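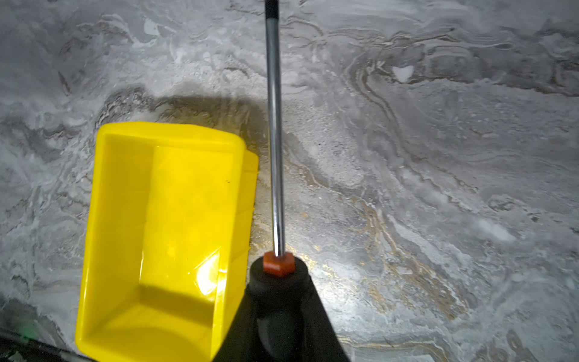 Small things disappear on marble-pattern surface, is one yellow tray enough?

Gumalcombe Help Corner > Home and Workroom > Tidying and Storage
2 followers, 353 views

graylake
Posted Apr 13, 2019

Hello all. I have a small closed work corner where small things are sorted: screws, clips, caps of pens, rubber feet for chairs. The work surface has a marble pattern, gray and white with darker lines, and in some places thin lines of gold color. I chose it myself and I still like it very much. But it is also shiny, and when the light is on there is a big bright area where I almost can not see the pattern, and of course also not the screws.

A gray screw on this surface is invisible. A white clip is a little better, but there are white spots in the pattern also, and my eye goes to the spots first. In December I lost a spring from a lamp and I found it two weeks later, by feeling with the hand.

My solution until now is a yellow plastic tray, shallow, with sloped sides. The yellow is very strong, so I always know where the tray is. Everything must go in the tray first and then be sorted into two wire baskets. The white basket is on the rail at the back wall, in the middle. The dark one hangs on the left wall near the corner. The walls have a black paper with white wavy lines.

My problems are these:

The tray has no fixed place. It moves a little each time and after some days it is in a wrong position.

Small things fall through the mesh of the baskets, or they get stuck in it. In the dark basket it is also difficult to see what is inside.

The glare. I do not want to change the surface if it is possible to avoid it.

Should I buy a second tray, or a mat, or is it better to change the baskets? My budget is small. Thank you for every idea, and sorry for my English if something is not clear.
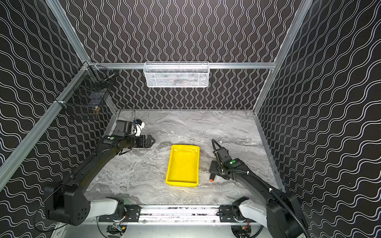 paperdrawer
Reply marked as helpful by 11 readers

Your English is clear. I had almost the same trouble with a kitchen counter in a stone pattern, where I repaired costume jewelry in the evenings. I will go through your points in the order you wrote them.

Tray position. Put the tray where you like it most and work with it for one day. Then mark two opposite corners with thin tape on the surface. Low-tack tape, the kind for painting, comes off again without glue marks, but please test a piece at the edge first and leave it there overnight. Choose blue or green tape. White or gray will be lost in the pattern in the same way as your screws. Under the tray you can put small pieces of non-slip drawer liner. Cut them smaller than the bottom of the tray so they do not look out.

I would keep the long side pointing to the back wall, as you have it. Then there is free surface on the left and on the right of the tray, and you can use one side for things which come in and the other side for things which are finished.

Baskets. Mesh is good for light and air but for small parts it needs a lining. I cut a piece of thin cardboard for the bottom and folded the edges up, maybe the height of a thumb. For the dark basket take white or light cardboard, it helps a lot to see what is inside. Another way is to put small boxes with lids in the basket and never put anything loose there. I did first the cardboard and later the boxes, and now I have both.

Look also at the weight. A basket which hangs on a wall can take clips and caps without problem, but a full box of screws is heavy. Mine was 800 grams when I finally put it on the kitchen scale, and the hook was already a little bent. Heavy boxes should stand on something.

Glare. Before you buy anything, change the angle of the light. If the light comes more from the side, small things get a shadow and you can see them better, also on a busy pattern. If you can not move the lamp, put a sheet of baking paper in front of it for a short test, but not touching the bulb, and only with a cool LED lamp. If this is better, look for a proper diffuser.

Second tray: I would wait. With two trays of the same color I started to mix them. If you buy one later, take another color, for example red.

urent_valley

Just buy a mat. Plain dark blue, matte. Cover everything and the problem is gone. I do not understand why somebody wants marble pattern for sorting screws, but everyone has a different taste.

brurklow22

I agree half with the mat. It is the quickest way, but graylake said the surface should stay. A small mat only on the side where you open bags and boxes can be a compromise - the rest of the surface stays as it is.

I also want to add one thing about the yellow tray. Yellow is good for gray and black parts. For brass screws and for beige or tan things it is not so good, they look nearly the same as the plastic. For these I put a sheet of plain white paper in the bottom of my tray and take it out afterwards. It costs nothing and when the paper is dirty you change it.

And wipe the tray sometimes with a damp cloth. Small dark specks on a yellow wall look like a part, and I have tried to pick up such a speck with tweezers more than one time.

graylake

Thank you to everybody! I will start with the blue tape and the cardboard for the dark basket, I have both at home. The lamp must wait until I have a longer cable. The white paper for brass is a very good idea, I have a full bag of brass screws which I did not want to open until now.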